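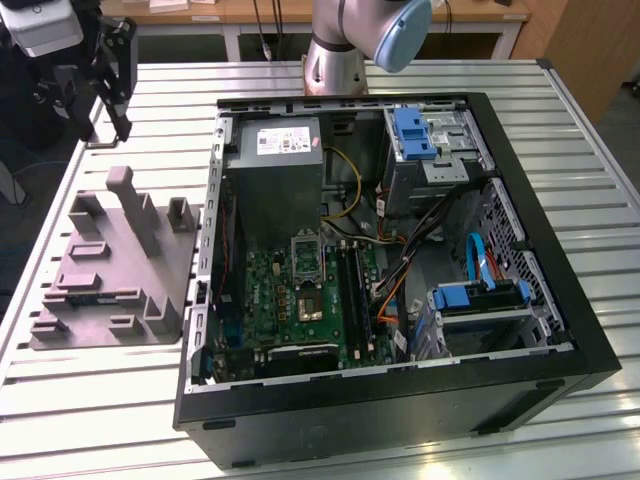

Old Dell tower - strip for parts or put it back together?

Forum: Desktops and Repairs
8 replies, 598 views

tania_c
Posted 1 February 2023

I've got a Dell tower on its side with the panel off and I can't decide what to do with it. The CPU socket is empty. The processor went into another machine last June and the rest has been in a cupboard since then.

Still in the case: the power supply, the green Dell motherboard, the drive bay cage with the blue latch, the hard drive cage with its blue plastic tray, and a black card in the slot at the bottom of the board that I think is the graphics card. I didn't build it and I've never replaced a processor, so go easy.

Is it worth buying a second-hand chip for it, or should I take it apart and sell the bits?

Tania Chowdhury

Rokisholm
3,851 posts

Before you spend anything, look at the socket. Lift the lever, open the metal frame and shine a torch across it from the side. If the pins are in the board they should all lean the same way. One bent pin and I'd stop there.

Also find the model number. Dell boards are fussy about which processors they'll take, and the same case was often sold with different boards in it.

gazi_pc

Strip it. A board with no chip is worth next to nothing and you'd need a cooler as well, as I can't see one in there. Power supply, card and memory if there is any, sell those, recycle the case.

Drollia

Disagree with gazi. I put a used processor in a similar Dell and it's been our homework computer ever since. The chip was cheap. The cooler was the annoying part, the screw spacing on mine was a Dell one and the first cooler I bought didn't fit.

Don't sell the power supply separately until you've read the label on it. Some Dell ones have their own connectors and are only any use to someone with the same machine.

gazi_pc

You had a working cooler price in your favour. She's starting with neither. By the time she's bought chip, cooler and paste she could have a whole refurbished office PC with a warranty.

tania_c

Thanks all. There's no cooler, it went with the processor. I'll check the socket tonight. What do I do with the cables meanwhile? There's a black bundle running down from the drive bays, an orange one by the memory slots and a light blue one over the hard drive cage. I don't want to pull the wrong thing.

Jahangir Bepari
Moderator

Light blue is SATA, so drive data. Orange may well be the same, but follow it to both ends before you trust the colour. Leave them all plugged in for now. If you do strip it, put a bit of masking tape on each one and write where it came from. Some SATA plugs have a metal clip, so press that in before you pull.

Leave the mains lead out while you're in there, and touch the bare metal of the case before you handle the board.

Trokside
400 posts

One thing not mentioned. If there's a drive in that cage, take it out and wipe it before any of this goes to anyone else. Same goes if you're taking it to the tip.

Rokisholm

Agreed on the drive. On the rest, I'm nearer Drollia than gazi, but only if the socket is clean. My limit would be £30 for chip and cooler together. Over that, strip it.

tania_c

£30 sounds fair to me. I'll post the model number and what I find in the socket once I've got a decent torch.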